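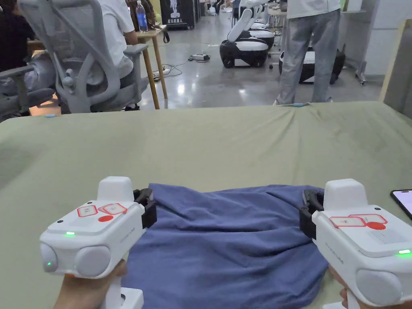
How many demonstrations does a student team need before a folding policy is worth testing?

Our working number was 300 per garment type. Below that, the policy learned the approach and the first grasp and then stalled at the second fold.

Speaker notes, Deisy Chávez
Orwood student robotics club, project Bozsik
2018-05-08

Slide 1. Title. Say name, club, project. Skip the club history, it is in the handout.

Slide 2. Task definition. One short-sleeved shirt, starting crumpled, ending as a rectangle inside the taped outline. Two grippers, no fixtures, no help from a third hand. Time limit in the Sernwood student class is 40 seconds per garment. A fold that leaves the outline on any side scores zero for that garment. Mention that the rules changed in December and that teams still using the old sheet should check the tolerance.

Slide 3. Collection method. The operator holds one gripper in each hand and folds directly. Trigger position and wrist pose are logged on the same clock. Stop here and define "episode": one garment, from crumpled start to both jaws open and clear. A dropped corner does not end an episode. The operator picks it up again and keeps going, and we tag the recovery. Recoveries were worth keeping. Removing them from the training set made the policy faster on clean starts and useless on bad ones. 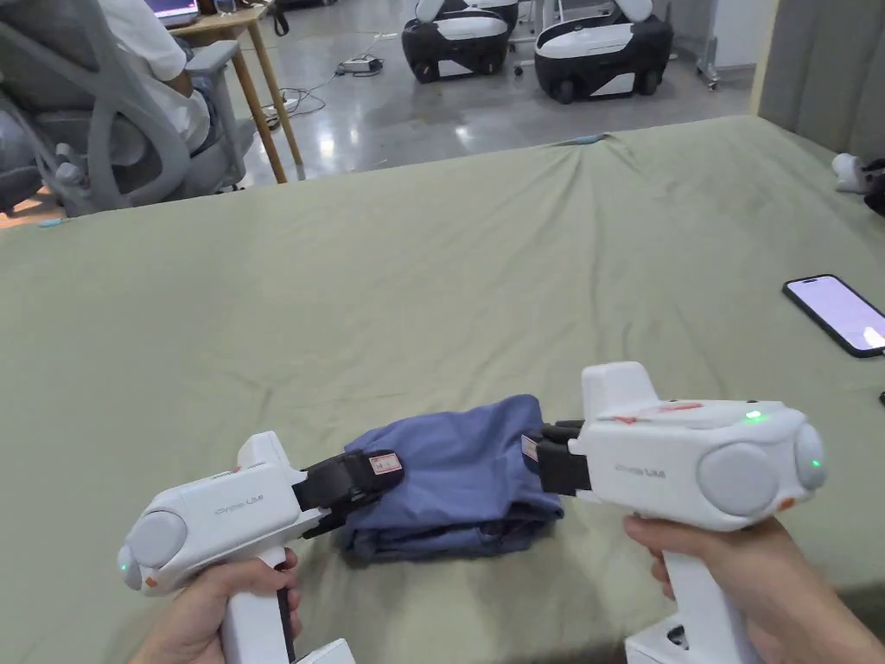 Fig. 2. Both jaws closed on opposite ends of the folded garment.

Slide 4. Moving the stack. Go slowly on this one. A folded shirt has several layers at each end and the jaws have to take all of them. If the lower layer is missed, the fold opens on the lift. We set three rules for operators: jaws level with the surface, close fully before lifting, keep the distance between hands fixed during the move. The third rule was the hardest to teach. New operators pull outward without noticing.

Slide 5. Numbers. Recorded: over 900 episodes. Median length was 20 seconds. Show the histogram, point to the long tail, move on. The tail is mostly sleeve trouble.

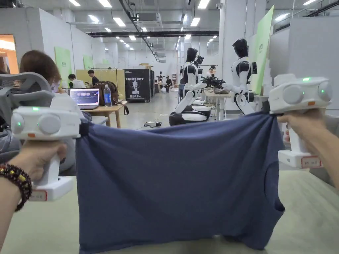
Shoulder alignment is the step where operators differ most. Some work flat on the table from start to finish, and others lift the shirt first and let gravity take out the large wrinkles. The lift is easier to learn from, in our results, when it is done the way it is in the photo: one gripper at each top corner, fabric pulled taut between them, lower hem still resting on the table. Hem contact damps the swing. With the whole shirt in the air, the pose at release varied too much for the policy to place it.

Slide 7. Transfer to the Banel arms. Same jaw geometry, different reach. Workspace limits cut off the far corners of the table, so we dropped episodes that used them. Latency compensation is in the backup slides, only open it if someone asks.

Slide 8. Open problems. Inside-out shirts. Dark fabric on a dark surface. Operator fatigue late in a session, visible in the logs as slower jaw closing.

Leave five minutes for questions. Repeat each question into the microphone before answering.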